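Thin dowels for plant supports -- skewers or proper rod?
Forum: Small Woodwork and Odd Jobs

perside_potter
5 July 2019
Hello all. I'm making little ladder trellises for my houseplants and I've got through a whole bag of bamboo skewers from the supermarket. They split the second I try to drill them and half of them are bent like bananas. Is it worth paying for proper dowel, or am I being daft? I need uprights and rungs for 6 trellises and I'd rather not spend a fortune.

Aidoo
Proper dowel, every time. Bamboo is a grass and it goes along the fibres as soon as a drill bit looks at it. Birch is lovely to work with and it takes glue well. I get mine from Badberg, they do a bundle of 103 for not very much and you'll use the leftovers for everything (paint stirring, seed labels, poking things out of the hoover).

Sodar
Don't agree, sorry. I've used skewers for years. Don't drill them at all, just lash the rungs on with waxed thread and a dab of glue. Looks nicer too! Birch sticks in damp compost went black on me by December and one snapped clean off at soil level.

Aidoo
Well yes, if you leave them raw. Two coats of varnish on the bottom end and mine are still going. And lashing 6 trellises sounds like a month of evenings to me.

perside_potter
Ooh, I quite like the idea of the thread, but my knots are terrible. How do you tell if a bundle is straight before you buy it? The last lot I had were in a sealed tube and I only found out at home.

Sodar
You can't through a tube. Buy loose, roll them on the counter and put back any that wobble. People will stare, let them.

Aidoo
On that we agree. Also have a go with sandpaper before gluing, 700 is far too fine whatever the packet says, you want something with a bit of bite.

badly_glued
Straightness is what I'd spend my money on, forget what it's made of. Rolling is good but I look along the length as well, one eye shut, over something plain so the edges show up. A pale stick on a light wooden tabletop, like the one gripped between the black pads here, is harder to judge than you'd think, so I put a dark tea towel down first -- then a bend jumps out at you. Anything with a curve gets chopped up for rungs, where it doesn't matter.
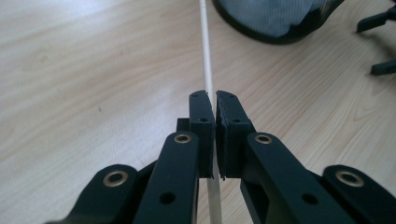
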